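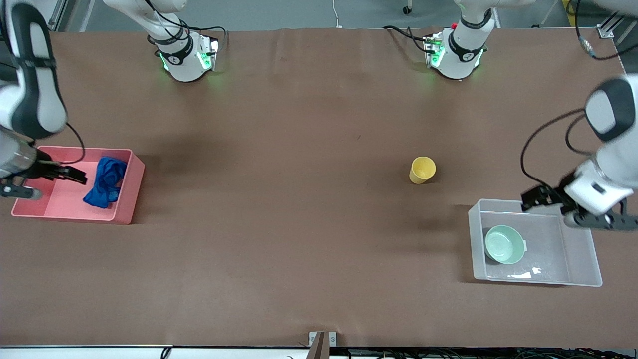 3. What goes in the bins

3.1 Picking the objects

I should say up front that I'm not a neutral party when it comes to bins. I've been sorting the same junk at home for years, and a fair bit of this section started as me grumbling about my own kitchen table. The Guvier set grew out of that grumbling, and then out of a survey we ran in Briston in which 26 households wrote down what was lying on their main table on a Friday evening and where each thing was meant to end up. We got almost 300 entries back, some very neat and some written on the back of a receipt (my favorite kind!).

What struck me reading through them was how few of the things were interesting. I had gone in expecting gadgets and odd tools. I got cups, dishcloths, single socks, jar lids, hair clips, more cups. People wrote "cup" and then, a line later, "other cup." We threw out anything sharp, anything breakable and anything with food still on it, and what was left after merging the repeats became the pool we draw from.

Plastic cups stayed in even though two of our early readers thought they were too easy. I don't agree. A cup is easy to pick up and surprisingly hard to put away. Does it go with the dishes? With the toys? Is it still being used? The diaries were split on this, and one household listed the same cup under three different places in one evening. For our purposes a cup counts as a hard item, and I'd ask anyone reusing the set to leave it that way.

Cloths are the other thing I fought for. A folded cloth is one object and a crumpled one is practically another. It has no front, no top and no size you can write down in a table, and it takes up whatever room you give it. We don't fold cloths before they go out on the table and we don't smooth them once they're in a bin. If it lands bunched up against a wall, it stays bunched up against that wall, and the next item has to share the space with it. Figure 1 has a good case of this, with the blue cloth in the right half of the pink bin and the yellow cup standing out on the open paper.

3.2 The bins

We went through a lot of bins. The first ones were deep, and they were a mistake. Everything vanished into them, which is what people like about deep bins at home, but it meant that a messy job and a careful job ended up looking about the same from the side. We moved to low walls and a flat bottom, and I haven't wanted to go back.

Color matters more than I had guessed. With a pink bin you can say "pink" in any instruction and be understood, and you never need to get into left and right, which people mix up constantly (I do it too, usually while pointing the other way). The clear bin is a different story. I like it since it lets you see what's inside, but people overlook it when the light is flat, and in pilot sessions they would call it "the box," "the tray" and "the see-through one" within a few minutes of each other. We kept all those names in the instruction sheets. Cleaning them up to one official name would have made the wording tidier than anything I heard in Briston.

No bin has a label. We tried labels for a while, little cards reading KITCHEN and LAUNDRY, and what happened was that everybody started sorting to the card. Nobody at home has a card. They have a bin that's sort of for cloths, mostly, apart from the charger that lives in there. So the rule for each layout is given once, in words, at the start, and it can be as vague as the ones in the diaries. "Soft things in the pink one" is a real rule from our list. So is "cups stay out until last."

3.3 The paper

The tabletop is covered in smooth brown paper from Uvwood, and I'd happily write a whole section about it, but I'll hold back. Bare tabletops were a pain. They had glare, they had scratches, and things skidded on them. A fabric cover was worse, as it moved along with whatever you dragged over it. The paper stays flat if you pull it tight before fixing the edges, and small colored items are easy to spot on it. Shadows do show up on it quite clearly. I used to think of that as a flaw and have mostly made my peace with it.

Change the paper when it creases. A crease will stop a round lid from rolling and will tip a light cup, and then you have a layout that can't be compared with the one before it. We went a bit too long on one sheet in September and had to set those layouts aside.

3.4 Laying things out

There are 200 layouts in the full list, and every one begins with the bins in place and the objects on the paper or, in some layouts, already in a bin. I was strict about that last part. Tidying at home hardly ever starts from zero. Somebody has had a go already, gave up halfway, and left a cloth in the right place and a cup in the middle of the table. If each layout began with spotless bins we'd be studying a chore that I have never once seen in real life.

Objects are set down loosely, with no grid. We did use a grid in the Alcantara pilot, where the items sat on evenly spaced marks, and it looked like a shop window. Now the person laying out gets the list of items and a rough area for each, such as "right of center," and puts them down by hand. Cups go upright unless the list says otherwise. Cloths are dropped from just above the surface and left alone. I know that means two people will never make quite the same layout from the same list, and I can live with it, though a reader who needs exact positions will want to measure them.

One more thing on spacing. It's tempting to fill the paper, and our early layouts were packed. They were fun to make and miserable to score, as items got knocked into each other and we ended up arguing over which one had been moved on purpose. The later layouts leave plenty of open surface. A cup with nothing near it is still a decision to be made, and it's a decision you can score.

3.5 What counts as put away

An item is put away when it rests fully inside the walls of the bin its rule names. Cloths get one exception: a corner may hang over the rim as long as it doesn't touch the paper. We argued over that corner for weeks. A stricter version would fail most of the laundry baskets I've owned, and the diaries backed me up, with several people describing a cloth "half in" the basket as done. Cups inside a bin may lie on their side. Items stacked inside other items count once for each, provided the rule for both names the same bin.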